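作業データ収集設備の調達計画

作業データ収集設備の調達計画（さぎょうデータしゅうしゅうせつびのちょうたつけいかく）とは、人の手による操作を記録し、ロボットの学習用データとして利用するための機材一式について、その選定、予算化、発注、検収および更新の順序を定める計画をいう。研究機関や自動化機器の開発企業で作成される。産業用ロボット本体の導入計画とは区別され、手持ち式グリッパー、センサーグローブ、位置計測機器、作業台、記録用計算機、操作対象となる日用品などを主な範囲とする。単に「収集設備計画」と略されることもある。

目次
1 概要
2 対象となる機材
3 予算の構成
4 仕様の決定
5 調達の方式
6 設置場所の計画
7 検収と運用への移行
8 保守と更新
9 事例
10 課題
11 関連項目

概要

ロボットに物の把持や整理を学習させる場合、人が同じ作業を行ったときの手先の動き、視覚情報、物体の状態変化を多数記録する方法が採られる。記録の手段には、人が手持ち式グリッパーを握って作業する方式、センサーグローブを着けて素手に近い形で作業する方式、離れた場所からロボットを操作する遠隔操作方式などがある。必要な機材は方式ごとに異なり、同一の作業を複数の方式で記録する計画では、作業台や操作対象物を共用しながら計測機器だけを別に揃えることが多い。

収集設備は、一つの大型装置として購入されることがまれである。多くは小型機器と消耗品の集合からなり、購入先も計測機器の製造者、計算機の販売店、工具商、日用品の小売店に分かれる。このため、一件ごとの金額は小さくても発注の件数が多く、納期の異なる品目が揃うまで作業を開始できないという特徴をもつ。調達計画の主な役割は、これらの品目を作業の開始時期に合わせて揃えること、ならびに運用開始後に生じる費用をあらかじめ予算に含めることにある。

対象となる機材

手持ち式グリッパーは、作業者が手に持ち、一対の指で物を挟む器具である。計測用のカメラを取り付けて用いるものが多い。本体のほか、指先に取り付ける当て材、ねじ類、ケーブル、予備のカメラが付随品目となる。指先の当て材には発泡材やゴムが用いられ、縁の傷みや繊維のほつれが生じやすいことから、本体とは別に消耗品として計上される。布製品を多く扱う計画では当て材の交換頻度が高めに見積もられる。

センサーグローブは、手指の曲げや接触の情報を記録する手袋形の計測器で、手の位置を求めるための追跡用部品を手の甲に取り付ける場合がある。有線式では記録装置までのケーブルが必要となり、作業者の腕に沿わせて固定するための帯や留め具も購入対象に含まれる。寸法が合わないと計測値に影響するため、作業者の体格に応じて複数の寸法を用意する機関もあり、その場合は左右一組を単位として数量を定める。

位置計測機器は、基準となる装置を三脚や支柱に据え、手や器具に付けた部品の位置を求めるものをいう。機器本体のほかに、三脚、支柱、枠、電源、配線保護材を要する。支持具は安価であるため見落とされやすいが、作業台を囲む配置では機器本体と同じ数だけ必要になる。

操作対象物は、作業者が実際につかみ、動かし、畳み、収める品物である。食器、文具、衣類、容器、玩具などが選ばれる。衣類のうち子供用の防寒手袋のような小物は、詰め物による厚みと柔らかさがあり、刺繍、縁取り、留め帯、ひも輪など、一つの品物に性質の異なる部分が集まることから、布製品の作業に組み込まれることがある。価格は計測機器に比べて低いが、種類を増やすことに意味がある品目であり、調達計画では単価よりも品揃えの幅が検討の対象となる。

作業台と容器類は、作業の条件を一定に保つための品目である。天板の色や艶は映像の見え方に影響し、後から交換すると、それ以前の記録と条件が異なることになる。同じ型の台を追加できるかどうかを、最初の発注時に販売者へ確認しておくことが望ましいとされる。 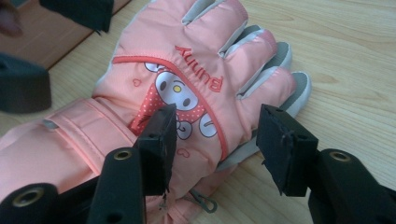
予算の構成

収集設備の予算は、通常、初期費用、経常費用、予備費に分けて作成される。

初期費用には、計測機器、グリッパー、センサーグローブ、計算機、記憶装置、作業台、照明、支持具の購入費が含まれる。機器の較正に用いる標識板や治具、輸送費、設置時の技術者派遣費もここに計上する。外国の製造者から購入する場合には、関税、通関手数料、為替変動への備えを別の行に記載する。

経常費用には、指先の当て材、ケーブル、電池、留め具などの消耗品費、操作対象物の補充費、ソフトウェアの使用料、データの保管費、作業者の人件費がある。設備の調達計画に人件費を含めるかどうかは機関により異なる。含めない場合でも、作業者の人数は同時に稼働させる機材の組数を決める要素であり、前提条件として計画書に記すのが一般的である。

予備費は、破損と納期遅延に対する備えである。ケーブルの断線、コネクタの接触不良、追跡用部品の脱落は比較的起こりやすく、予備品がなければ一本のケーブルのために収集全体が止まる。そのため、予備費を金額だけで確保するのではなく、一部を現物として初回発注に組み入れる方法が用いられる。

費用の比較には、設備の総額のほか、利用可能な記録時間あたりの費用が使われる。これは、設備費と経常費用の合計を、検査を経て採用された記録の総時間で除したものである。作業の準備、較正、着脱に要する時間は採用時間に含まれない。したがって、購入価格の低い機材であっても、較正に手間がかかるものは記録時間あたりの費用が高くなることがある。

仕様の決定

仕様の検討は、記録しようとする作業の一覧を作ることから始まる。一覧には、作業の名称、使用する物品、片手または両手の別、必要な視点、一回の長さを記す。次に、各作業に必要な計測項目を割り当て、それを満たす機器を選ぶ。機器の選定を先に行うと、後から追加された作業に対応できず、追加購入が生じやすい。

手持ち式グリッパーでは、指の開き幅、先端の厚さ、重量、カメラの視野が主な検討項目である。薄い布をつまむ作業と、厚みのある容器を挟む作業では、適した先端形状が異なる。先端だけを交換できる構造であれば、一台の本体で複数の作業に対応でき、当て材の購入費のみで済む。

センサーグローブでは、計測点の数、応答の速さ、着脱の容易さ、洗浄または内張りの交換の可否が検討される。複数の作業者が同じものを共用する計画では、衛生管理の費用も仕様に関係する。有線式と無線式の選択は、記録の安定性と動作の自由度の兼ね合いで決まる。有線式を選ぶ場合は、ケーブルの長さに作業者の立ち位置と机の高さを反映させる必要がある。

計算機と記憶装置については、同時に記録する映像の数と保存の形式から必要な容量を求める。収集用の記憶装置と長期保管用の記憶装置を兼用すると、検査中のデータが新しい記録の妨げとなるため、両者を分けて予算化する例が多い。

調達の方式

調達の方式には、一括発注、分割発注、賃借、共同利用がある。

一括発注は、一つの取りまとめ業者に全品目の納入を委ねる方式である。発注と検収の事務は簡素になるが、日用品にまで手数料が加わるため総額は上がる傾向がある。計測機器相互の接続確認を業者の責任範囲に含められる点は、担当技術者の少ない機関にとって利点となる。

分割発注は、品目の性質ごとに購入先を分ける方式である。計測機器は製造者または代理店から、計算機は販売店から、操作対象物は小売店から購入する。納期の管理は発注者が行うため、納期の長い品目から順に並べた発注表が必要となる。操作対象物については、小売店での立替払いを認めるかどうかを会計部門とあらかじめ協議しておくことが多い。

賃借は、短期間の収集や機種の比較に用いられる。返却時の原状回復条件には注意を要し、指先の摩耗やケーブルの被覆の傷を通常損耗とみなすかどうかを契約書に明記する。共同利用は、複数の部署が同じ設備を時間帯で分ける方式で、設備費は抑えられるものの、利用者が入れ替わるたびに配置の復元と較正が必要になる。

設置場所の計画

設置場所の費用は、建物の管理費に紛れて設備予算から漏れることがある。計画書には、床面積、電源、空調、照明、遮光、通信回線を記載する。

作業台の周囲には、作業者が立つ範囲のほか、三脚や支柱の脚が占める範囲を確保する。支柱の脚は見かけより広がるため、上からの投影図だけでなく床面の配置図を作ることが推奨される。床に電源の取り出し口がある部屋では、ケーブルの経路を短くできる反面、取り出し口の位置が台の配置を制約する。じゅうたん敷きの床に支柱を立てる場合は、沈み込みによる位置のずれを確認し、必要に応じて敷板を予算に加える。

ケーブルの取り回しは、安全と記録品質の双方に関係する。作業者の腕から台の下へ降りるケーブルは、物品に触れたり台の縁に掛かったりしない経路を選び、余長は巻いて作業者の足元から離して置く。両手作業では左右のケーブルが交差しやすく、片手ずつの試験では問題が現れないことがある。このため、設置後の試験は実際の両手作業によって行うのがよいとされる。

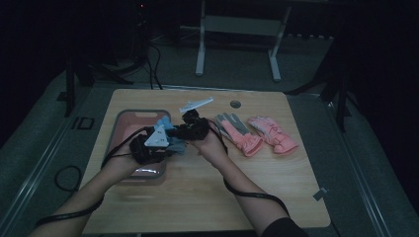
両手にセンサーグローブを着けた卓上作業。手の下に縁が灰色で内側が桃色の角形容器、右方に桃色の手袋が置かれている。

検収と運用への移行

検収は、数量検収と機能検収の二段階で行われる。数量検収では、納品された品目を発注表と照合し、左右の別、寸法、付属品の有無を確認する。機能検収では、機器を接続し、短い作業を記録して、映像、手の動き、位置の各記録の時刻が一致しているかを調べる。個々の機器が正常に動作していても、組み合わせた状態で時刻にずれが生じることがあり、機能検収を省くと、その発見が収集開始後になる。

支払条件を機能検収の完了に結び付ける契約では、検収に用いる作業と合格の基準を発注時に示さなければならない。基準が示されていない場合、納入者は個々の機器の動作をもって完了を主張しうるためである。

運用への移行にあたっては、機材に管理番号を付し、操作対象物にも一覧表を作成する。手袋や容器のように同種の品が複数ある場合は、色や柄による呼び名を定めておくと記録の照合が容易になる。資産として登録する基準額に満たない品目であっても、データとの対応を保つ必要から、廃棄の記録を残す機関がある。

保守と更新

保守の対象は、摩耗する部分と、ずれる部分に大別される。前者には指先の当て材、グローブの布地、コネクタが、後者にはカメラの取り付け角度、追跡用部品の固定、支柱の位置が該当する。摩耗する部分は部品費として、ずれる部分は点検に要する時間として予算に現れる。

更新の時期は、機器の耐用年数だけでは決まらない。収集の途中で機種を改めると、前後の記録を同じ条件のものとして扱えなくなる場合がある。そのため、一つの収集課題が終わるまでは同一機種を維持し、課題の切れ目で更新する計画が一般的である。製造者が旧機種の供給を終える見込みがあるときは、課題の終了までに必要な予備品をまとめて購入する。

操作対象物の更新は性格が異なり、傷みがなくても入れ替えが行われる。同じ品物ばかりを用いた記録では、色や形の変化に対する学習が不十分になるおそれがあるためである。季節商品は店頭に並ぶ期間が限られることから、防寒具などは出回る時期に翌期の分を購入しておくことがある。

事例

Bakevell計画

Bakevellは、布製品と小型容器の取り扱いを主題とする作業データ収集計画である。調達計画書はHanne Thoroddsenがまとめ、5月に初版が承認された。初期費用は704万円で、発注は34品目に分けられた。手持ち式グリッパーとセンサーグローブを併用し、作業台と操作対象物を両方式で共用する構成が採られている。

計画書の特徴は、記録の目標を時間で定め、そこから機材の組数を逆算した点にある。第一期の目標は採用時間で約225時間とされ、較正と着脱に要する時間を加えて、同時に稼働させる作業台は2台と決められた。初版では消耗品が一つの費目にまとめられていたが、改訂版では指先の当て材、ケーブル、操作対象物に分割された。改訂の理由として、費目をまとめた状態では、どの品目の補充が作業を止めているのか判別できないことが挙げられている。

Rosicoの標準発注表

機材の取りまとめを行うRosicoは、収集設備向けの標準発注表を作成している。品目を納期の長短で並べ、各行に代替品の可否と、欠品した場合に実施できなくなる作業を記入する形式である。作成者のWycliffe Mosotiは付属の解説で、金額の大きい順に並べた発注表では、三脚や延長ケーブルのような低額品の手配が最後に回り、設置日に不足が判明しやすいと述べている。Bastgateの収集施設はこの発注表を採用し、操作対象物の欄を独自に追加した。

Mussaにおける賃借の利用

Mussaでは、購入に先立って二種類のセンサーグローブを賃借し、同じ両手作業を記録して比較した。比較の対象は計測精度に限らず、着脱に要する時間、ケーブルが物品に触れた回数、作業者の交代に伴う較正のやり直しにも及んだ。結果は購入仕様書に反映され、ケーブルの取り出し方向を手首側とする条件が加えられた。賃借に要した費用は、初期費用とは別の調査費として処理されている。

課題

収集設備の調達には、一般の設備調達の手続きになじまない点がいくつか指摘されている。第一に、日用品の購入が多いことである。玩具や子供用衣料の購入は研究用物品として説明を求められることがあり、計画書に操作対象物の選定基準を記載しておくことで審査が円滑になるとされる。

第二に、必要数量の見積もりが難しい。採用されない記録の割合は、作業の難しさと作業者の習熟に左右され、開始前には定めにくい。試行期間を設け、その結果により残りの発注量を確定する二段階の契約が提案されているが、会計年度の区切りと合わない場合には利用しにくい。

第三に、設備の価値の評価方法が定まっていない。収集設備は生産物を直接生むものではなく、成果はデータとして残る。設備を廃棄した後もデータは使用されるため、減価償却の期間とデータの利用期間は一致しない。データの側に費用を配賦する会計処理も検討されているが、機関の間で統一された方法はない。

関連項目

手持ち式グリッパー
センサーグローブ
遠隔操作
模倣学習
設備予算
検収
消耗品管理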